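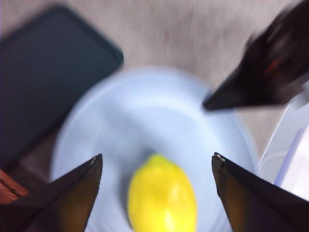 How long do preserved lemons need before you can eat them?

Give them a month. I've cracked a jar open at three weeks and the rinds were still a bit tough and shouty, and by 30 days they'd gone soft and mellow.

I make mine in November, when the market on Makel Street sells lemons by the bag, but any time works. You want the thin-skinned kind if you can get them, and unwaxed if you can find those too (if not, scrub them under hot water with a brush).

For a one-quart jar I use six lemons, plus two or three extra for juice, and 230 grams of coarse salt. Don't use table salt with iodine in it! I did that once and the whole batch tasted like a swimming pool.

Wash the jar in very hot water and let it air dry. Put a spoonful of salt in the bottom. Trim the ends off each lemon, then cut it in quarters from the top, stopping short of the base so it stays in one piece. Pack salt into the cuts - more than feels sensible - and push the lemon down into the jar. Keep going, pressing hard with a wooden spoon so the juice comes up.

When the jar's full, add the rest of the salt and pour in juice until everything is covered. Mine usually takes nearly 300 milliliters in all, counting what the lemons give up on their own. Lid on, cool dark cupboard, and turn it upside down for a minute every day the first week. Stand it on a saucer, it leaks.

After that it goes in the fridge. To use one, rinse it, scrape out the pulp and chop the rind small. I put it in chicken stew, in lentils, and on buttered potatoes with lots of black pepper.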